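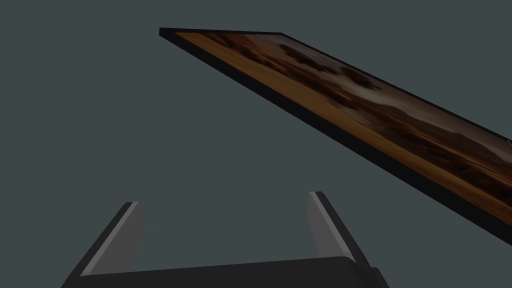

Hanging things straight is a job for two people, which is why most of us do it alone and badly. Start with a strip of painter's tape across the back of whatever you're hanging, press it over both hooks, poke holes where the hooks sit, then move the tape to the wall and level it there. A black border like this one shows every bit of tilt, especially against a plain, dark grayish-green, so spend an extra minute with the level before you reach for the hammer.

Plaster walls want a drilled pilot hole. I skipped that in our Flatside hallway and spent 60 minutes patching a crater the size of a biscuit.

For drywall, tap the nail in at a slight downward angle. Anything over 15 pounds gets a proper anchor, whatever the cheerful package of sticky strips says.

Felt dots on the bottom corners stop the sliding that happens each time someone slams a door. In our house that is almost 276 times a day.

Keep the leftover tape. You will be moving everything four inches to the left by June.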